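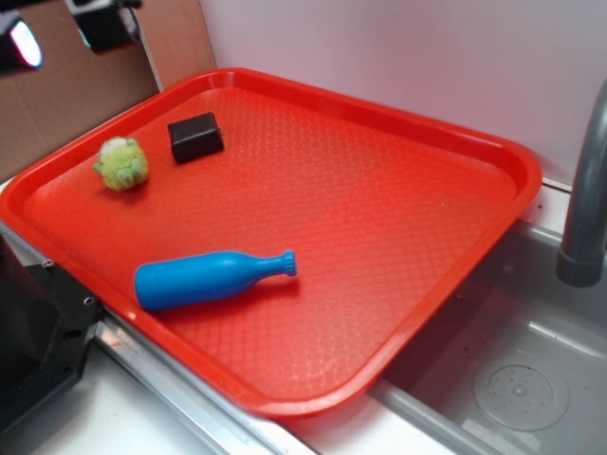

Photos: the Flikedham kitchen corner gallery, 16 May 2026

The Red Tray by the Sink

Welcome to the smallest gallery on the site! Regular visitors know we like our galleries big. The Zusus pantry set had 200 pictures in it and the Modow hallway one ran even longer, and I loved putting both of them together. But a few of you wrote in asking for more of the little stuff, the bits of a kitchen that never get a page of their own, so this one is three pictures and one tray.

And what a tray. I have a soft spot for serving trays anyway (there are 19 in my own house, and yes, they all get used), and a red-orange one with a proper raised rim is pretty much my favorite kind. It's bright, it wipes down fast, and things that roll tend to stop when they reach the edge. Set it next to a stainless steel sink and the whole counter perks up. I'm a big believer in one loud color in a room that is mostly gray and white.

The first picture is the one I would hang on a wall. Look at the texture on the floor of that tray! It's a fine quilted sort of pattern, and it picks up the light in pale, glossy patches down toward the bottom. I tried for years to find a tray with a pattern like this. The smooth ones are nice too, but a cup slides on them, and I'm someone who carries things too fast.

As for what's on it, we have a blue plastic toy bottle, a little black block, and a small green plush fellow who looks to me like a frog, or maybe a monster. I have gone back and forth on that. Friends vote frog. I'm leaning monster, a friendly one, with those light tufts on top.

Blue on red is such a happy combination. My first lunch box was a Van Loon in exactly those two colors, and I carried it until the latch gave out. I still look for it at yard sales every July, when our street does the big one and everybody drags their kitchen boxes out to the curb. No luck so far, but I did come home last summer with two enamel mugs and a cake tin, so I can't complain.

On to the second picture, and I'd say spend a moment with the bottle this time. The cap has tiny ridges all the way around, like the real thing, and the shoulder slopes down into the neck so nicely. I love toy kitchen things that bother with details like that. The green one is lying a bit on its side, very relaxed, and the black block sits back near the rim. It could pass for a sponge, which would suit the spot very well. 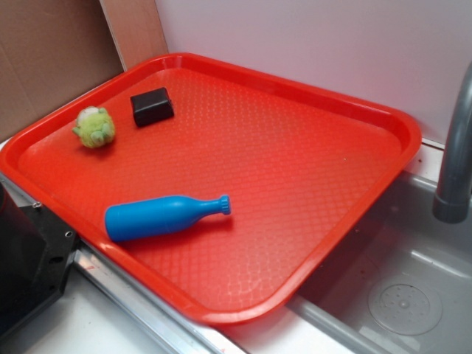
What is the best way to clean a tray with a textured surface?
Warm water, a drop of dish soap and a soft brush will get into the pattern better than a flat cloth. Rinse it well and stand it on edge to dry.

I would add that an old toothbrush is great around the inside of the rim, where crumbs like to settle. Skip the scouring pads on glossy plastic – they leave a haze, and then you lose that lovely shine. I found that out on a yellow one I was very fond of.

A word on where to keep a tray this size, which is the thing I get asked about most. Mine stand upright in the gap between the fridge and the wall, biggest at the back. The Modow people had theirs in a slot over the oven, very smart, and in the Zusus pantry they hung on two hooks from the inside of the door. Anywhere you can grab one with a single hand is a good place. If you have to move a mixer to reach it, the tray will never come out, and that would be a shame with a color like this one.

The last picture has more going on, and I think it's the liveliest of the three. The green shape is up off the tray now, past the corner, with a little blur to it, while the blue bottle and the black block stay down on the red. There's a big pinkish-red shine across the middle and the right side, and then the color turns deeper and more orange in the lower left. Same tray, so many reds! I keep coming back to the soft shadow under the bottle too.

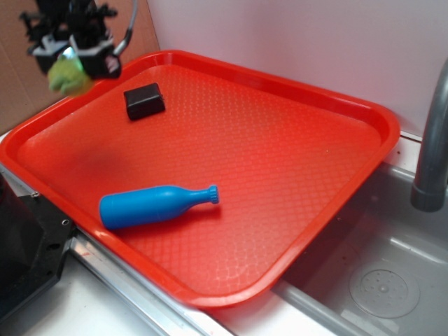

Word count: 931 including comments

If you liked this, the Flikedham corner has its own shelf in the gallery list now, and I'll keep adding to it. I would love to do colanders next, then dish racks, then maybe those odd little drain covers with all the holes in them (the first picture has a good one sitting in the sink, down in the corner, go back and see). The galleries have had over 1034 comments between them, and I read every one with my coffee.

Send me your trays! Round ones, tin ones, the ones with a faded map on them from somebody's vacation. Tell me what color and where you keep it. And if you have strong feelings on frog or monster, the comment box is open for that as well.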